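Subject: Re: finger tips, Bernia vs Sollon
From: Borghild Sundqvist

Callum Staniforth wrote:
> Has anyone run both sets on thin flat stuff? Books, boards.
> My Bernia pair keeps sliding over the top edge.

Yep, had both on since October. Pointed gray fingers, flat items on the round black table, one gripper per hand. Sollon gets under a paperback better, Bernia closes quicker. Tracking fine wiht both.

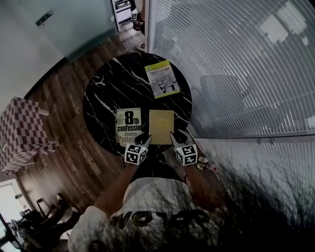 Do the Sollon tips need a new calibration after swapping? Only the finger offset, 2 minutes, leave the cameras alone.

Will try 60 more picks per set tonight, then send teh numbers. Mei-kuen has the spare screws.

B.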